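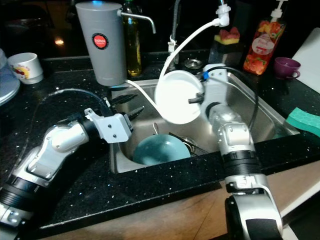

Photograph: Firnow

THE case for washing up by hand in a single bowl has been made, and mostly ignored, for as long as dishwashers have been sold. A kitchen with a good machine still generates a daily residue of lids, mixing bowls and long-handled utensils that will not stack, and most of it ends in the sink. How that residue is handled depends less on the detergent than on three fittings: the basin, the tap and the surface around them.

The stainless steel basin set into a black granite worktop is now a common arrangement in refitted kitchens. Its merits are well known. Steel tolerates boiling water, gives slightly under a dropped bowl and does not chip. Its weakness is appearance. A dull grey sheen sets in as fine scratches accumulate, and after a year or two the walls reflect shapes and colours but little detail. Owners who dislike this tend to attack it with scouring pads, which adds coarser scratches to the fine ones. The better treatment is a soft cloth, a mild cream cleaner and strokes that follow the original brushing of the metal. On most pressed basins that runs lengthways.

Granite brings other considerations. The pale flecks that give a dark slab its sparkle are harder to mark than the sealant over them, and it is the sealant that needs looking after. Water left standing at the rim of a basin evaporates and deposits limescale, which shows on black stone as a grey line parallel to the edge. Vinegar will lift the line and, used repeatedly, some of the sealant with it. Rowlands, which fits stone worktops across the Midlands, advises its customers to wipe the rim after every wash and to reseal the area within a hand's width of the sink once a year. The rest of the slab can go considerably longer.

The company keeps a record of call-outs. Of the last 500 visits to granite tops under guarantee, 89 concerned marks at the sink rim and 49 concerned the sealing bead between stone and steel. Chips along the front edge, which customers expect to be the chief problem, came well behind both.

The flexible hose

The tap has changed more than the basin. A long flexible hose, once confined to commercial kitchens, allows the water to be taken to the dish. The benefit is greatest with awkward items. A round lid held upright over the basin can be rinsed on both faces without being laid down, and the run-off goes straight to the waste. Laid flat, the same lid traps water under its rim and covers whatever is beneath it.

Length is the variable that buyers most often misjudge. A short hose pulls against the hand and springs back when released. A long one hangs in a wide curve and will settle into the basin among the dishes if it is not returned to its rest. This is untidy and also poor practice, as an outlet lying in dirty water may draw some of it back if the supply pressure falls. Backflow protection is intended to prevent this, but it does not remove the case for hanging the hose up. Plikach, whose white hose is sold in a single length, supplies a clip that holds the slack behind the tap body.

White hoses show tea and tomato stains. Black ones conceal them, along with the mould that can form in the outer grooves. A weekly wipe with diluted washing-up liquid deals with either.

Order of work

Household manuals agree on a sequence: glass first, then cutlery, then plates and bowls, with greasy pans last. They say less about what should be in the basin at any one moment. A bowl standing upright in the sink fills with water, weighs more than expected and hides any knife that has slipped inside it. Turned over, it sheds water and leaves the space around it visible. Dark metal utensils are best placed to one side at an angle, with the handles pointing towards the user. A pale handle is easier to find against steel than a dark one, and this is worth bearing in mind when buying anything with a blade.

Lids deserve to be washed separately. The rim of a close-fitting lid holds more grease than its face, and where a seal is fitted it should be removed — the groove beneath is seldom clean. Ratar, a maker of storage pots, has moved to a one-piece lid with no separate seal, at some cost to the tightness of the closure. Dry lids on edge in a rack, with a gap between each.

The back of the worktop

Most households line up their everyday items along the back of the counter, within reach of the tap. The habit is practical but it puts obstacles where splashes collect. Bottles leave rings on sealed stone, particularly if the contents are acidic or strongly coloured. A shallow tray solves the problem and can be lifted in one movement when the surface is wiped.

The space to each side of the basin should be left clear while washing is under way, with one side for dirty items and the other for clean. In a small kitchen the two areas may be no wider than a dinner plate. It is enough, provided that the clean side is emptied before the basin is filled again.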